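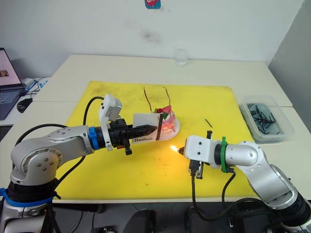 *Card reading "Handmade" beside a small cake.*

# Cake toppers and card inserts: frequently asked questions

These answers apply to all card toppers, printed inserts and flat tags in the Larero range. Cake boxes have their own page.

## Materials and printing

**What card stock do you use?**
Standard toppers are cut from uncoated white board. The Bustivura range uses a heavier board with a smooth face on one side. Both are supplied flat.

**Are the toppers safe to touch food?**
The printed area is not intended for direct contact with icing, cream or cut fruit. Toppers on a stick should be inserted so that the lower edge of the card stays clear of the surface. Inserts without a stick should stand next to the cake or lean against the inside of the box.

**Will the ink run?**
Toner-printed cards tolerate light moisture. Inkjet-printed cards do not, and should go on after the cake leaves the refrigerator. The print method is marked on the packing slip as T or J.

**Which typefaces are available?**
Stock wording comes in one serif and one script face. Custom wording can be set in any face you hold a license for, supplied as outlined vector artwork.

**Can I order a single word in mixed sizes?**
Yes. Enter each size as a separate line in the order form and repeat the wording exactly, including capitals.

## Sizes and quantities

**What is the minimum order?**
Stock wording is sold in packs with no minimum. Custom wording starts at 1520 pieces per design. The next price break is at 3000.

**Can I split a custom run between designs?**
A run of 3000 may be split between 2 designs if both use the same board, size and ink color. A run of 1520 cannot be split.

**How tall should a topper be?**
Choose a card no taller than the cake itself. Taller cards tend to lean in transit, especially in soft sponge.

## Storage and use

**How should I store unused cards?**
Flat, in the original sleeve, away from ovens and dishwashers. Board that has curled can be pressed under a weight overnight. Do not use an iron.

**When should the topper be added?**
For boxed orders, last, just before the lid is closed. For display cases, after the case has reached its working temperature. Condensation forms fastest during the first cooling period.

**Can I write on the cards?**
The uncoated board takes pencil, ballpoint and food-grade marker. The smooth face of Bustivura board takes marker only; allow it to dry before stacking.

## Ordering and returns

**How long does a custom order take?**
Production begins once the proof is approved. Orders approved by noon enter the queue the same day. Designs for the holiday season should be approved before the end of November.

**Do you accept returns?**
Unopened packs of stock wording, yes. Custom runs are returnable only for a print or cutting fault. Keep the packing slip, as the batch code is not printed on the cards.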